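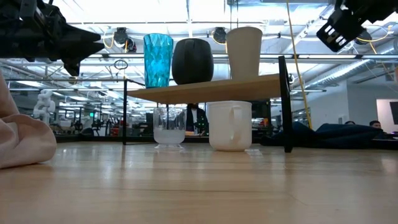 Home Diary Older entries Newer entries About Contact

Friday, just after lunch

Spent the morning on cups. The cupboard by the sink has been bad since spring and I had been putting it off. Every time I reached for the tea I had to move four things first, and last week one of them went into the sink and lost its handle.

The little two-level stand is staying. I got it from Zarkholm with a voucher that had up to 3000 points on it, and I was in two minds about it for a month. The board is a pale wood and the frames are black metal. It looks higher at the right end. I may put a piece of felt under one of the feet, or I may leave it.

Top level, left to right: the teal tumbler, the round black mug, the tall beige cup. The teal one is mine for water. It has that diamond pattern all over and catches the light from behind, so it gets the end spot. The black mug is for coffee and only coffee. I don't have strong feelings about the beige cup but it fits.

Under the board I put the clear glass with the frosted bottom part and the big off-white mug. The big mug is for soup. I tried it on top first and didn't like having that much weight up there. The glass was from the Flerner outlet and used to have a partner.

Everything else went into a box for the hall closet. I kept back the 2 Ouazzani bowls, which aren't cups but have always lived with them. They can go above the stove for now.

Wiped the table down before lunch. The scratch is still there, the curved one toward the front. I tried the Cendine polish on it back in July and it did nothing that I could see, though the rest of the top has a good shine. The can says 244 ml and I have used most of it. I won't buy another.

Looked up a wider stand while I ate. The one I liked had item number 3799 and was out of stock in black. They had it in white. I don't want white – it would show every coffee ring. Closed the page and made a sandwich.

Still to do: new shelf liner for the cupboard, wash the dish towels, find the lid for the blue jar. The liner has to be cut to size and the good scissors are in the garage. I want to get that done before it gets dark, then start on the pan drawer tomorrow if my back is all right.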